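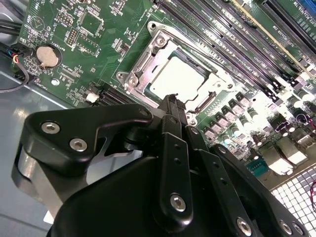
Wrist cam, arm over the CPU socket, fingertip close to the loading frame.

December, 4:40 pm

Cell rules for board work, second pass. Writing these down before I forget, Eyerusalem Shiferaw wants them in the Tamiru binder.

1. Ground strap on before anyone reaches into the chassis. Also for "just moving a cable". Yes me too.

2. Arm on slow profile any time the tip is inside the socket keep-out. Keep-out is 30 mm past the loading frame on all sides. Was 20-something in the old sheet, cross that out.

3. No contact with the heat spreader, memory slots or chokes. Frame only, and only with the force limit loaded. Check the limit on the pendant — don't trust the one in the script, Bilel overwrites it on restart.

4. Loose cables get tied back or out. Still open: purple loop by the right side of the board, red one near the grille. Ask if these can be unplugged for the whole run.

5. Coin cell stays in unless the job sheet says othewise.

6. Fingertip check every 1,000 cycles, swap at 2,000. Log it on paper AND in Peleck. Last two swaps only in Peleck, so the paper log is wrong now.

7. 2 people for first run after any tool change, one with a hand on the stop.

Glare off the CPU lid is bad. Need a rule for lights? Stiment manual says diffuse only, no numbers given. Try the side lamp off and redo the calibration shots.

To do: print, laminate, hang by the cell door. Get E.S. to sign of on rule 3 first.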